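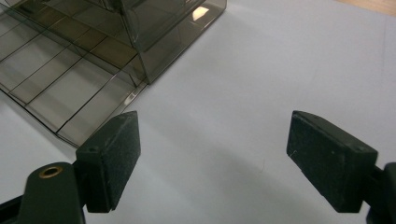
About Surach

Surach is a small record label in Diltton, run by people who still get giddy when a test pressing comes through the door. We put out folk, drone, home-recorded pop and whatever else we can't stop playing in the office (lately that means a lot of harmonium).

Brisa Nava started the label with one cassette, Skurkar's first EP, in a run of 200. She dubbed every copy herself in her kitchen, and they were gone by the end of June. We've now got 11 releases to our name, and the most recent Thongsuk album has passed 4,000 copies on vinyl, a number we keep saying out loud to each other!

We work one record at a time. Artists keep their masters, profits are split down the middle, and the sleeve is up to the band. Skurkar wanted theirs sewn shut, so we spent a weekend with needles and thread and loved it, sore thumbs and all.

Most of our bands live within a bus ride of Diltton, but we listen to music from anywhere. If you'd like to send us something, a private streaming link is best, with a line or two on who plays on it. We do listen to everything, though it can take us a few weeks to write back.

Record shops can order from us directly, and so can you. Post goes out on Mondays and Thursdays, usually with a sticker or two tucked in. Tour dates and new releases go to the mailing list first.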